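发件人：Vukgate 项目点协调
收件人：伙伴机构邮件组
日期：4/24/18
主题：回复：Vukgate 净水药片和卫生包的分发安排

各位同事，大家好：

谢谢 Drunex 办公室昨天的来信。我的中文不是母语，有的地方写得不够顺，请大家原谅。如果有不清楚的，请直接回信问我。

> Drunex 办公室写道：
> 我们收到的家庭登记表有两个版本，一个是 594 户，一个是 152 户。请问哪一个是最后的版本？
> 另外，仓库这边希望在四月底以前把卫生包全部运出。如果 Vukgate 的路还不能走大车，我们是否可以先送到 Cisneros？
> 还有，上次会议说到的投诉电话，现在开通了没有？

我按照次序回答。

1. 关于登记表

两个数字都是对的，但是意思不同。594 户是 Vukgate 全部已经登记的家庭；152 户是其中家里有五岁以下孩子、又没有安全水源的家庭。净水药片第一轮只发给后面这一组，卫生包发给全部家庭。以前的表格标题写得太简单，这是我的责任。新的表格已经改了标题，请大家把旧的删除，不要再转发。

2. 关于运输

大车现在仍然不能过河。水位比上个星期低了一点，可是桥东边的路面还很软，司机们不愿意冒险，我觉得他们的判断是合理的。所以我同意先送到 Cisneros，然后用小车分 3 次运过来。每车大约要走两个小时。请 Drunex 在出发前一天把车牌号和装货单发给我，我需要交给检查站。没有装货单的车，上次等了整整一个下午。
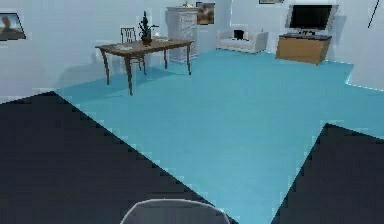
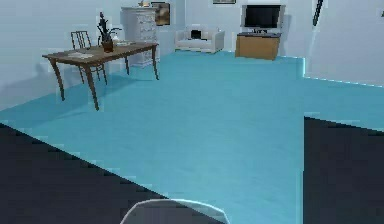 蓝绿色的地面，浅色的后墙

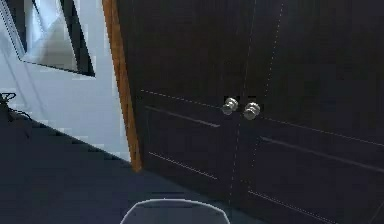

3. 关于投诉电话

电话已经开通，由 Zevix 的同事接听，上午和下午都有人。不过当地很多老人不用电话，所以我们在分发点还要放一个意见箱，并且安排 2 位会说当地话的女同事，专门听取妇女的意见。意见箱的钥匙由 Zevix 保管，分发人员不可以打开。这一点请大家特别遵守，因为居民如果看见发东西的人自己开箱子，以后就不敢写了。

4. 还没有决定的事情

学校校长问我们，分发那天是否可以不占用操场，学生正在准备考试。我还没有答复。另外一个办法是用诊所后面的空地，但是那里没有遮阴的地方，排队的人会很辛苦。如果哪个机构有多余的篷布可以借，请告诉我尺寸和数量。

还有几个家庭上个月才从北边搬来，没有在登记表里面。我的意见是先留出一小部分卫生包，等核实以后再发，不要在现场临时增加名字。上一次在现场加名字，后面的人很不满意，差一点吵起来。当然，如果大家有更好的做法，我很愿意听。

最后请各机构在星期内确认两件事：可以派多少人，以及是否需要我们安排住宿。Vukgate 的客房很少，晚上也没有电，请自己带手电筒和蚊帐。

谢谢大家的耐心和帮助。

此致
敬礼

Vukgate 项目点协调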